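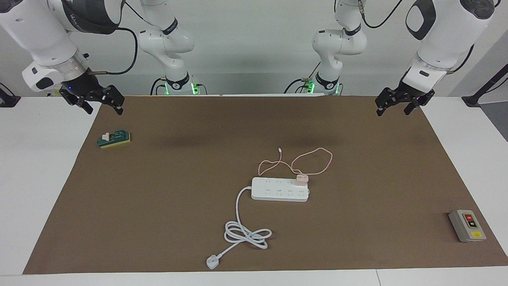
Keeping cables in order

If your house is anything like ours, there is a drawer somewhere with a knot of leads in it the size of a cabbage. Ours lived under the kettle for years, and every July, when the suitcases came down, we'd have the same hunt for the one charger that fitted the camera. I finally gave it a proper afternoon, and I've been so pleased with the result that I thought I'd pass on what worked.

Start by tipping the whole lot out on to a table, with an old mat or blanket down first so the plugs don't scratch. Untangle from the loose ends inwards and don't pull! A tug only tightens things up. Anything with a split cover, a bent pin or a scorch mark goes straight into a bag for the recycling centre (and please don't be tempted to wrap it in tape, however good the rest of it looks).

Next, coil each lead the way it wants to go. Cables have a sort of memory, and if you let them fall into their natural loops they'll lie flat for you. Wrapping them tightly round your hand and elbow, as my mother always did with the iron, puts a twist in them and is hard on the bit where the wire meets the plug. 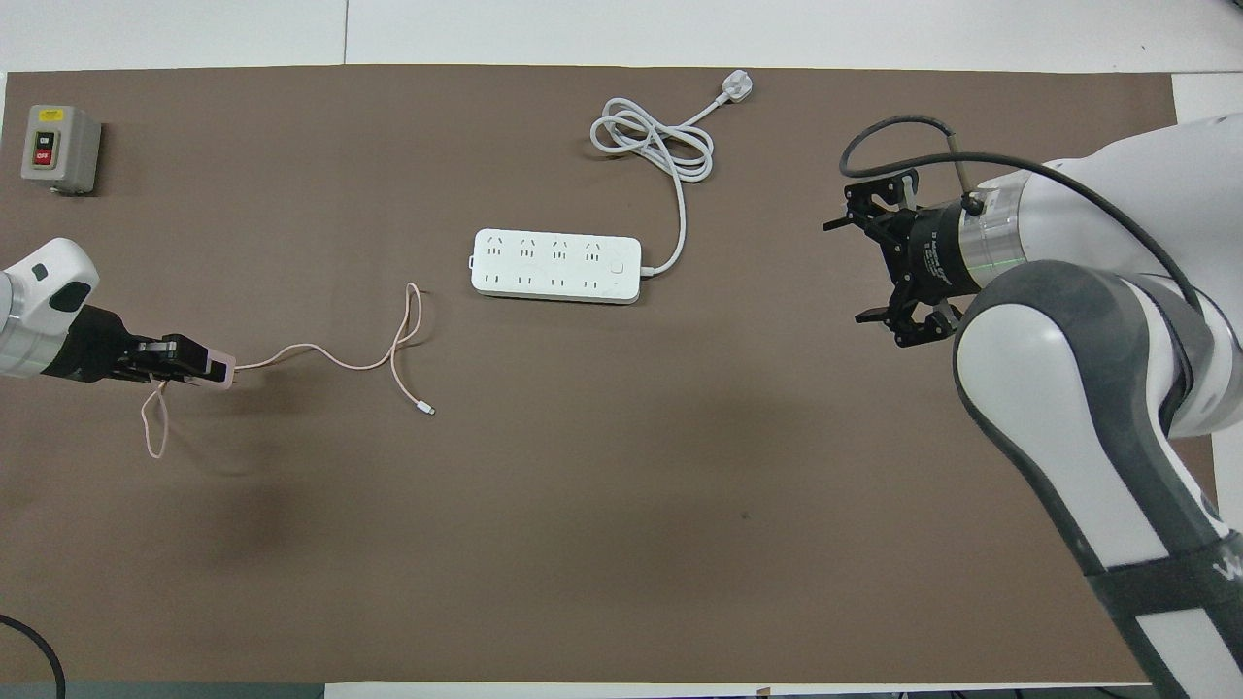 Hold a charging cable close to the connector when you handle it.

The same goes for unplugging, by the way. Take hold of the plug itself and ease it out straight. We got through three phone leads in one winter before the penny dropped in our house.

For ties, I like the soft Zuvton strips, which you can cut to length and use over and over, but the wire twists off a bread bag will do nicely for thin cables. Leave a little slack. Then write a label and fold it round the lead near the plug: "hall lamp", "old radio", whatever will mean something to you in two years' time.

Long mains leads I keep apart from the small stuff, hung on a wide hook inside the cupboard door. The rest stand upright in a Prudum shoebox, each one tucked into the cardboard tube from a loo roll. It isn't pretty, but you can see every label from the top, and the kettle has its drawer back for the tea towels.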